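Plostar (manipulation software)

Plostar is a control and perception stack for two-arm tabletop manipulation, developed by Vemeno and released in May. It is used mainly for handling soft food items, such as moving dumplings between a plate and a bamboo steamer. The stack has three processes – a camera server, a grasp planner and a joint controller – which exchange messages over a local socket.

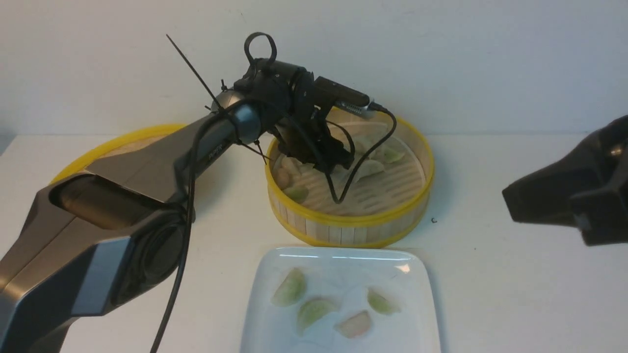 The controller listens on port 3074 and the camera server on port 3102. Joint targets are interpolated before they are sent, and a target older than 70 milliseconds is dropped.

Perception

Wrist views are segmented separately from the head view, and the masks are merged in the planner. Crowded baskets remain the main source of error, as touching wrappers of similar colour tend to be joined into a single mask. A fold in a cloth liner can also be read as the edge of an object. 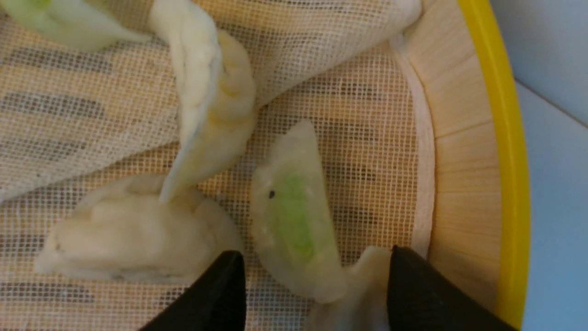
Beltrán objected in a review of the release that merging masks so late hides the fault, and that depth should be used to split them before planning. The developers have kept the present order, though a depth check can be switched on in the settings file.

Planning

Grasps are ranked by finger clearance, then by distance from the basket wall. The planner was tuned on 3000 logged grasps. Each attempt starts from a closed-finger pose.
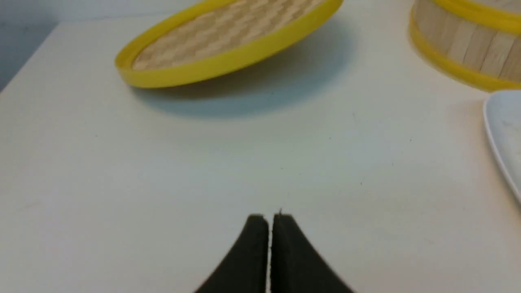 Stostier Bulletin, vol. 70, p. 3102

Later builds store the closed-finger pose in a calibration file for each arm. Replacing a finger pad requires the file to be written again.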